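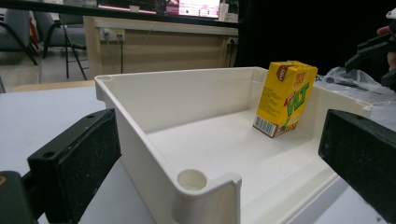

Drink cartons in the fridge door or in a tray?

ecuypers
Ours always end up on their side in the door rack. My sister swears by a Bestier tray on the middle shelf, 460 mm long, lift the whole thing out, take what you want, put it back. I have doubts. Does anyone here use one long term?

e_maldonado
I've had one since January. Small cartons stand up in it and drips stay in the tray. That's all I wanted.

quezada_y
Sure, when it's full. Put one carton in a tray that size and it leans in the corner or slides every time you pull the tray. You paid for a box that holds air.

e_maldonado
So fill it? We keep the yogurts in with them.

quezada_y
Then it's a shelf with walls — you already own shelves.

Eleri B
Not sold either. High sides mean you can't see what's at the back unless you lift it down. A lower tray would do, 5 cm or so. And look hard at the corners before buying. Anything molded in there, posts or cups or whatever, collects sticky juice and a sponge won't reach it. I use a bottle brush on mine and resent it.

ecuypers
Good point on the corners. Is the Floridov one any plainer inside?

ocampo5
Plainer, yes. Also scratches if you look at it. White shows everything, so get clear.

Eleri B
Clear shows everything too, just from both sides.

e_maldonado
You people are hard on a tray. Mine goes in the sink once a week and comes out fine.

ecuypers
I'll borrow my sister's for a while before I spend anything. Will post if I change my mind.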